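How to measure and pour dry goods without making a mess

Most spills at the kitchen table happen in the last few seconds of pouring, when the jug is nearly empty and the hand tips too fast. The method below works for rice, lentils, sugar and small pasta.
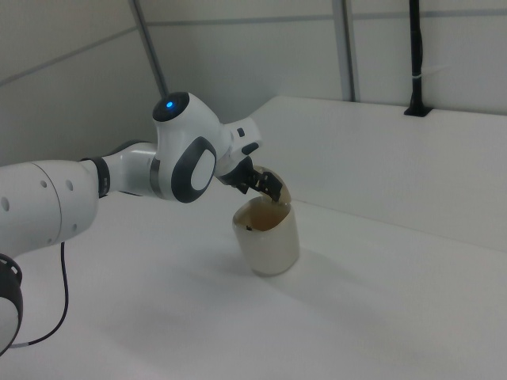
What you need

A cup you can see through, even if only faintly
A small jug or a second cup to pour from
A flat table with a pale top, wiped and dried
A dry pastry brush
Kitchen scales, if the recipe goes by weight

A see-through cup lets you follow the level from the side. It does not need to be glass. We use the plain Perine cups, but anything with straight sides and a steady base will do. A pale table top is best for brown lentils and dark sugar, and a dark one for rice and salt.

Step 1. Clear the space

Move everything out of reach of your pouring arm. Leave 30 cm of free table on each side of the cup. Put lids, spoons and packets behind you or on another surface.

Step 2. Mark the cup

If the cup has no scale, weigh out the amount you want once, tip it in, shake the cup level and put a strip of tape on the outside. The top edge of the tape is your line. For 300 g of long grain rice you will need a large cup, or two rounds with a smaller one.

Step 3. Fill the jug

Scoop from the packet into the jug, never more than two thirds full. A full jug lets go of its load all at once. If you are using the tall Visser jug, half full is enough, as the spout is wide.

Step 4. Pour

Bring the jug over the cup before you start to tip it. Keep the lip low, just above the rim and a little inside it. Tip slowly until the first grains move, then hold that angle and wait. When the flow stops, tip a little more.

Do not lean the jug on the cup. A light cup will slide or go over — and an empty one goes over most easily, so take extra care at the start.

Step 5. Stop early

Stop 10 g short of the amount, or a finger's width below the tape. Bring the jug upright while it is still over the cup and tap it once with a finger. Add the rest with a teaspoon.

Step 6. Brush up

Brush stray grains into a pile and sweep them into your palm at the table edge. Sugar needs a damp cloth afterwards.

If it goes wrong

Grains stick in the spout: the jug is damp. Dry it and start again.
Flour comes out in lumps: spoon it in. Flour does not pour well from any jug.
The level looks different each time: bend down until your eye is in line with the tape.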